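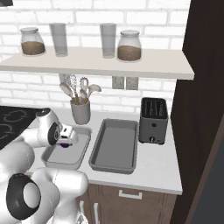 My sister says it puts the lid on crooked in her kitchen too, so it isn't just yours, and would I please stop calling her during the lunch rush. She runs the Rosser branch, and they got their arm in October, same as us. I wanted her to tell me it was awful, I guess!

I've been at Trostholm for 7 years, mostly on pans. Pans and trays and whatever the cooks slide my way. Now the arm does trays. It goes out over the counter so slowly you want to give it a little push, and it hangs there with its two stubby fingers — thinking, I always say, though the guy from Ballon told us it doesn't think, it checks.

What changed is mostly the talking. Used to be I'd have a tray in one hand and somebody's whole divorce in my ear. These days I sit by the screen and press yes, or press no, and everyone figures I'm concentrating (I'm usually not). The cooks go quiet when they walk past, like there's a baby asleep. They pay me 42 cents an hour more for it, and my wrists quit aching, so I can't complain, but I do, every night, on the bus.

Last week it stopped over the counter and asked for me. Grip uncertain, yes or no. I got up, and the whole line was watching, and I reached in under it and moved the tray over by maybe a thumb. Then I pressed yes.

"Still need you, huh," one of the cooks said, and he started in about his truck, and I stayed standing to hear the rest of it.

Search stories Go
Filed under: Short Fiction, Work & Machines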